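The Latton Walk

I was nine when Ms. MacLeod marched our whole class down to Latton to draw maps of it, and I still have mine folded up in a drawer somewhere.
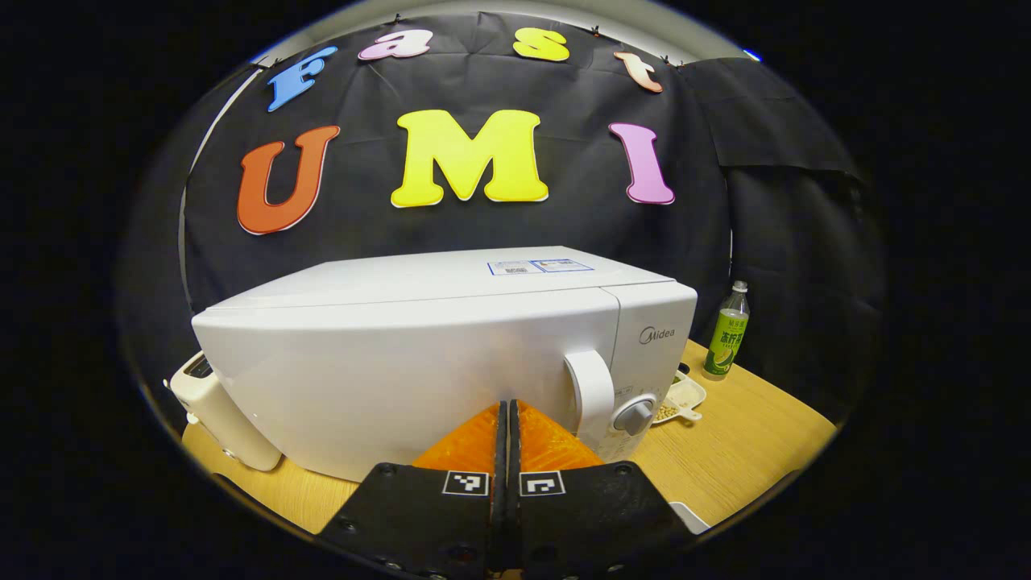

White microwave, foam letters on the black cloth behind it.

My partner was supposed to be the Nadar kid, but he had a cold, so I got the teacher. Lise MacLeod walked fast and talked faster! She wanted a symbol for every place we passed – a loaf for the bakery, an envelope for the post office – and I could only draw horses. So the bakery got a horse with a hat. The post office got a horse with a bag (a pretty good one, if you ask me).

At the corner she stopped in front of number 472, a narrow green door I'd never noticed, and asked what went on in there.

"Don't know," I said.

"Then go knock."

I knocked. An old man in slippers opened up, looked at my map for a long time, and asked which horse was him. I drew him one right there against the door frame, asleep, with its shoes off. He wanted a copy, so I went back in February and brought him one.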